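Apuntes sobre los carteles del torneo de tenis de mesa

Me pidieron que contara cómo habíamos hecho la promoción del torneo de marzo, así que lo dejo por escrito y así también me sirve para el año que viene. El club es pequeño y el torneo dura un solo día. El año pasado tuvimos 49 inscritos, casi todos de Drallevville, y la idea era llegar a 70 y que viniera gente de fuera.

Hasta ahora lo anunciábamos con un correo a los socios y una hoja pegada en la puerta del pabellón. El correo lo lee quien ya pensaba venir. La hoja la lee quien entra al pabellón, que suele ser la misma persona.

Esta vez encargamos carteles y folletos. Pedimos precio en dos imprentas, Condar e Irix. Condar salía más barata pero solo trabajaba con sus plantillas, y en ninguna cabía el cuadro de categorías. Irix nos dejaba mandar el archivo propio, con la condición de que llegara en el formato que ellos piden y con los márgenes de corte puestos. Nos quedamos con Irix. Fueron 80 carteles tamaño A3 y una caja de folletos de media cuartilla.

El diseño lo hizo Carter Pelletier, que juega en la segunda categoría y sabe manejar esos programas. La primera versión tenía demasiado texto. Yo le había pasado el reglamento casi entero: el tipo de pelota, el sistema de grupos, el horario de calentamiento, la norma sobre las gomas. Lo quitamos casi todo. En el cartel quedaron el nombre del torneo, el lugar, la hora de apertura de mesas, las categorías, el precio de inscripción y un teléfono. El reglamento fue al folleto, por detrás, en letra pequeña pero legible.

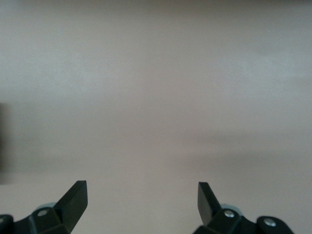
Con el fondo dudamos bastante. Carter quería una fotografía de un saque y yo prefería color liso. Imprimimos las dos pruebas en casa y las colgamos en la pared del pasillo para mirarlas de lejos. Con la fotografía no se leía el teléfono a más de dos metros. Ganó el color liso, un azul oscuro con letras blancas, y el saque pasó a la portada del folleto.

El reparto nos llevó más tiempo que el diseño. Un martes por la tarde salimos en dos coches, uno hacia los institutos y la biblioteca y el otro hacia los clubes de los pueblos cercanos. En los institutos conviene preguntar antes por el profesor de educación física, porque en conserjería cogen el cartel y no siempre lo cuelgan. En la tienda de deportes Girard nos dejaron poner uno en el escaparate y un montón de folletos junto a la caja. De allí salieron varias inscripciones, sobre todo de padres que habían entrado a comprar zapatillas.

También mandamos cartas a los clubes de la comarca, con un cartel doblado y una nota a mano para el entrenador. Contestaron pocos, pero uno de los que contestaron trajo a todo su equipo infantil.

Cosas que cambiaría. Los carteles salieron tarde, con tres semanas de margen, y varios entrenadores me dijeron que ya tenían ocupado ese fin de semana. El año que viene los quiero en la calle con dos meses. El plazo de inscripción no estaba en el cartel, solo en el folleto, y tuve que atender muchas llamadas para decir lo mismo. Y sobraron carteles: con la mitad nos habría bastado, y el dinero de la otra mitad lo habría puesto en más folletos, que se acabaron enseguida.

Llegamos a los 70 inscritos el último día del plazo, con la categoría de veteranos llena y la infantil femenina todavía corta. Para esa categoría hay que hablar directamente con los colegios y llevar un par de palas para que las chicas prueben. Ya he pedido cita en uno para después de las vacaciones.

El archivo del cartel lo tiene Carter. Si algún otro club quiere usarlo como base, que me escriba y se lo paso sin problema. Solo hay que cambiar los textos y volver a comprobar los márgenes antes de enviarlo a imprimir.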